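Bosham pantry reopens with open shelving and a longer snack list

2024-11-06

The self-serve pantry at Bosham has reopened after a refit that took 13 days, with the old closed cupboards gone and the dry goods now out on open shelves.

The room had been closed to everyone but kitchen staff while the floor was cleared and the new units went in. Bakhtiari, the firm that supplies and restocks the pantry, handled the fit-out as well as the stock. Hot drinks were served from a trolley in the corridor during that time, and the trolley has now been put away.

The shelving is black metal with slotted uprights, and the boards are a light wood tone with a dark rail along the edge. Boards can be moved up or down to suit taller packets, which the old cupboards did not allow. Granola and boxed oat bites are kept on an upper shelf.
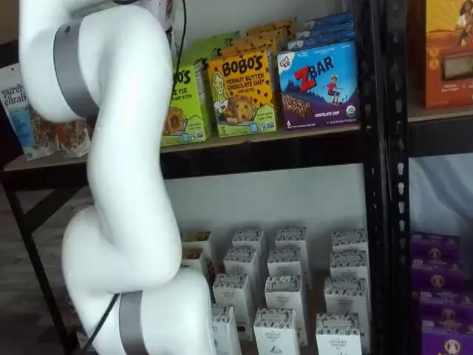
The list of snacks was put together from a survey in July, which drew 97 replies. Most people who answered wanted more breakfast items and fewer chips. Several asked for things they could eat at a desk without a bowl, and a smaller number wanted the plain crackers kept. The crackers have stayed.

Bakhtiari will restock 2 times a week, in the morning before the main kitchen opens. Anything close to its date will be moved to a marked basket beside the door and sold at half price. Opened packets should go in the bin and not back on the shelf - this was a regular complaint with the cupboards, where half-finished bags tended to collect at the back.

Prices are on labels along the front of each board. Payment is by card at the counter, as before, and the colour-coded stickers used for allergens have been replaced with a printed sheet on the wall. The sheet will be updated whenever a new product comes in. Anyone with a serious allergy is still asked to read the packet itself.

The fridge has not changed and stays on the far wall. A second fridge was discussed but will not be bought this year.

The pantry at Dusulport is next in line for the same shelving. It is a smaller room and will take 14 boards, with work to start once the old cupboards have been emptied. Staff there have been asked to take home any mugs or personal food before then.

Requests for new items can be left on the form at the Bosham counter.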